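Ezequiel Quintana wrote on Monday, July 6, 2026:
> Does the arm at Civach mean fewer bench hours for us? I'd like a straight answer before I sign up again.

Hi Ezequiel, and hello to everyone at Morgan too,

Fair question, and forgive me if I ramble a bit. No one has lost hours so far. What has changed is the kind of day we have – I used to pinch and press clay until my thumbs ached, and now the gripper does a good share of that.

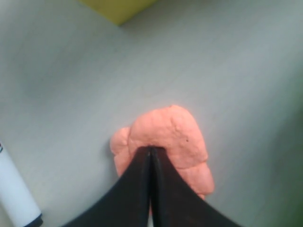

I spend the time setting things out, watching, and writing up what went wrong, which my hands are very grateful for! I do miss the chatter, though. Four of us used to share that bench.

Moving blocks and bowls is going the same way, and Trerkow want one person per table by January.
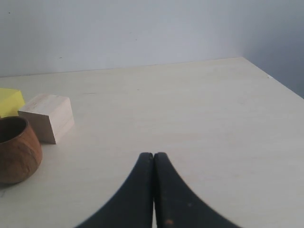 I've asked them to put the hours in writing, and I'll post whatever they send. Do sign up if you can, we'd love to have you back.

Warmly,
Your friend on the early shift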